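The Stutgate Meter

The water meter at 254 Stutgate Road had read 3,366 for three billing periods when Halima Odukoya was sent to look at it. The district did not consider this an emergency. A stopped meter costs the utility money and the customer nothing, and customers rarely report one.

She parked at 9:40, logged the arrival, and lifted the lid of the pit with a hook. The meter was a Vutano, installed in January of a year the paper tag no longer showed. The glass was clean. The leak indicator, a small red triangle, was turning at a steady rate. The register above it did not move.

She watched it for 4 minutes by the clock on her phone and wrote the result on the form.

The customer, Ilir Babić, came out in slippers.

"It's broken," he said.

"The register is. The water is going through."

"I live alone," he said. "I don't use much."

She explained the procedure. The old meter would be removed and bench tested. The missing usage would be estimated from the same months of the year before. He could dispute the estimate in writing. He nodded at each point as if he had read the manual.

"My wife used to do the bills," he said. "The last one she paid was for that number."

Halima looked at the form. It had a field for access problems and a field for dogs.

He asked her in to sign the work order. The kitchen table held a stack of unopened mail and a calculator. He moved the mail to a chair so she had room to write.

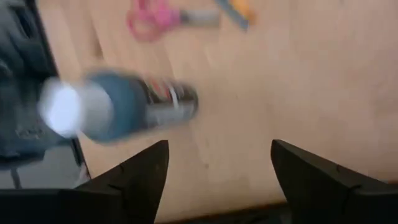 A blue-teal cylinder on a light wooden tabletop.

She filled in the serial number and the final reading. Under remarks she put: triangle turning, register stopped, no sign of tampering. He read it twice before signing.

"What happens to the old one?"

"Bench test. Then scrap, usually. The brass gets sold."

"And the new one starts at zero."

"Yes."

He capped the pen and gave it back to her. Then he asked how long he had before the change was made. She told him the work order was good for ten working days, and that the crew chief, Trevor Dhillon, set the schedule. It was possible to request a date within that window. Most people requested the earliest.

"The last one," he said.

She wrote it in. Outside, she wiped the rim of the pit, seated the lid, and tested it with her heel. In the truck she opened the next job, a low pressure complaint at 394 Yordanov Street, and entered the mileage.

Before pulling out she went back to the Stutgate record. The reading was already there. She checked it against the form and saved it again.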